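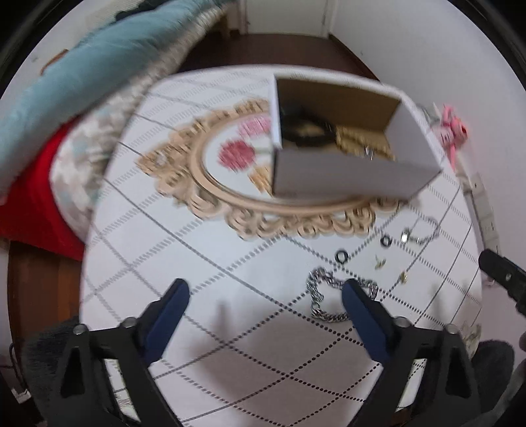
Do I need the speaker's permission before I put their talk in the Drisent archive? You need it in writing, from the speaker or from whoever looks after their family's papers, and I won't publish a recording until I've got it.

Adding a survivor's talk to the archive

1. Log in and open Talks, then New Talk. I always type the speaker's name the way they spell it themselves — accents and all.

2. Upload the audio first. Files over 17 minutes get split into 2 parts, so don't panic when you see a second one pop up!

3. Attach the signed form. If it's on paper, scan both sides (I forgot the back on the Walberg evening and had to drive out again).

4. Fill in the museum or library that hosted the talk, and the town.

5. Press Save Draft, then ask Talha Hayat to check the family names.

Note: drafts get a catalogue number straight away. My last one was 2568, and it stays with the talk for good.

Caution: Publish emails the whole Dretmont mailing list. There's no undo, so read your draft through once more before you press it.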